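Setting up home charging on the Grandwood
Section 2: Pairing the car with your wall charger

I've had my Grandwood plugged in at home since December, and pairing is the bit friends ring me about most.

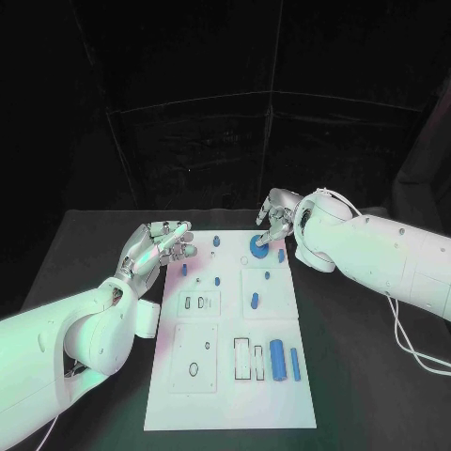
By Kwame Agyeman
Sunday, March 21, 2021

1. Switch the Zirnham wall unit on and leave it until the light goes steady – mine takes a minute.
2. Plug in the car, then open Charging on the dashboard screen and tap Add charger.
3. Type in the code from the sticker inside the unit's flap.

Note: the code has no letter O in it. I lost an evening to that!
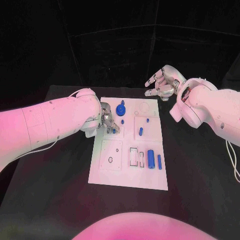
4. Set your off-peak hours in the car and leave the charger's own timer off. With both running, mine sulked all night and I set off for work with hardly any miles.

Caution: don't use an extension lead, however short the gap.

5. Pick your charge limit. I leave mine at 99 per cent (old habits).

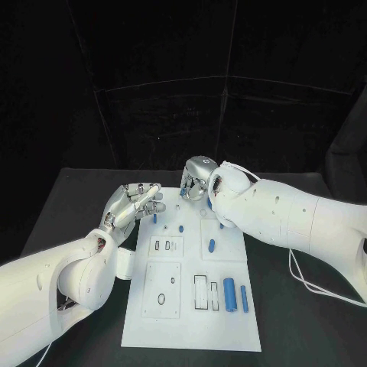
Eshun wrote in to say that step 4 only worked after locking the car, so try that before you start again from step 1.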